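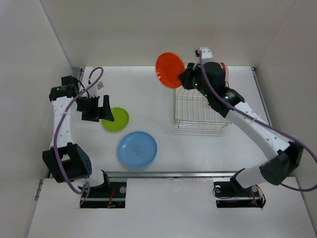 29 May 2021

Back from the test at Katside late last night, so I'm putting this down while I still remember it and before the coffee wears off. We ran the Khokhar car all afternoon with the new rear spring package, and I think we finally have a balance that Danish can lean on for a full fuel run. He was grinning when he climbed out, and anybody who has worked with Danish Paracha knows how rare that is on a test day!

We started on the setup left over from March, just to have a baseline, and it was every bit as loose on corner exit as I remembered. He caught a big slide coming off turn 2 and very politely asked us to please do something. We went softer on the right rear, took a little wedge out, then put half of it back when he said the front had started to push in the middle of the corner. That took most of the first session - longer than I wanted, but I'd much rather spend the time at a test than on the morning of qualifying at Pukport.

The long run was 14 laps on used tires. His times fell off early and then leveled out nicely, and the right front came back with much cleaner wear across the face than we saw in March. Please don't anybody scrub those tires down yet, I want to measure them again once I've found the good depth gauge. 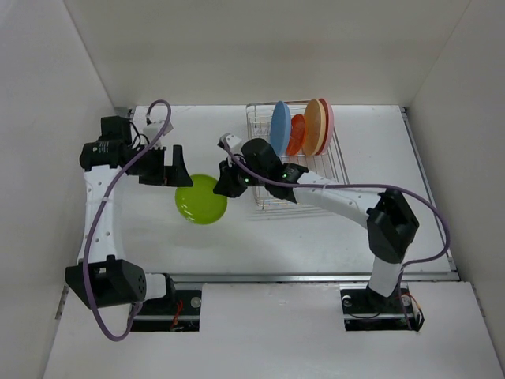
Green plate between the two grippers, dish rack toward the back.

Brakes next. The pedal got long near the end of the run, and I'm fairly sure it's the fluid and not the pads. I've pulled the pads anyway and laid them out in order on the bench, left side to right side, so kindly leave them that way. Chassis 334 still has the old ducts on it. If the Prustow ducts get here before we load up I'd like to try them, but I'm not going to lose sleep over it.

Still to do: bleed the brakes, check the toe again after that curb he clipped, and write the final spring numbers on the setup sheet (they're on the back of my lunch receipt at the moment, taped inside the lid of the toolbox). Gearing stays as it is until we see what the wind is doing at Pukport.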